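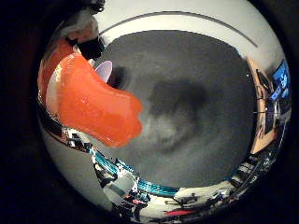
Joris De Bruijn reckons the Brudton basecoat is going off too fast and that we should stop blaming the gun. Fair enough. Went back through the October sheets tonight and he may be right, the bad panels all had the quick reducer in.

Job: Ledesma estate, nearside rear door and quarter, metallic bronze. Blend into the front door, no hard edge. Customer wants it back for the school run so no messing.

Where we are, 4.20 pm:

1. Door stripped, handle and mouldings off, bagged. One clip snapped, need to order.

2. Dent pulled, skim of filler, blocked with 80 then 180. Still a low spot under the swage line, felt it with the flat of the hand. Guide coat again before primer. 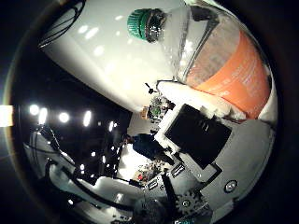
3. Primer, two coats of Lostlow high build. 20 minutes between. Second coat a bit dry at the wheel arch edge, gun too far off (me).

4. Baked 35 minutes, left to cool with the doors shut. Flatted 500 then 800 wet. Cut through on the corner, size of a fingernail. Spot primed, flatted agian.

5. Basecoat, first go, test card only. Slow reducer this time. Metallic lies much flatter, hardly any striping. Second card with the quick stuff for comparison — mottled, same as last month's bonnet. Both cards pinned up by the mixing bench, please leave them there.
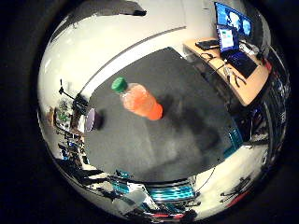 Notes from the bench, afternoon.

Colour match: variant 2 is closest face on but goes dark on the flop. Variant 3 too green. Tried variant 2 with a touch more coarse silver, 205 g mix, much better in daylight by the roller door. Under the booth tubes it looks wrong, ignore that. Formula is on the back of the job card, my handwriting, sorry.

Clear is Clemuvex as usual. Pot life seemed short today so mix half and come back for more. Ran out of strainers, using the last box from the top shelf. Someone order.

Not sure about the blend. If we stop at the front door gap you'll see it straight away on a bronze, so it has to go
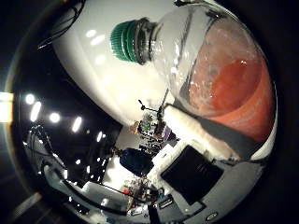

a good way into the front door, fading out before the mirror, then clear the whole panel. Means taking the front handle off as well, and the belt moulding. Another hour, not on the estimate. Will ring and say.

Air line by the booth still dropping pressure when the other bay is sanding. Lost 5 psi mid pass on the second card, might be part of the striping. Need to redo that card with the line to ourselves before we tell Brudton it's thier product.

Tomorrow first thing: tack off, base, drop coat, clear. Joris on the gun, me mixing. Check booth filters before anyone sprays.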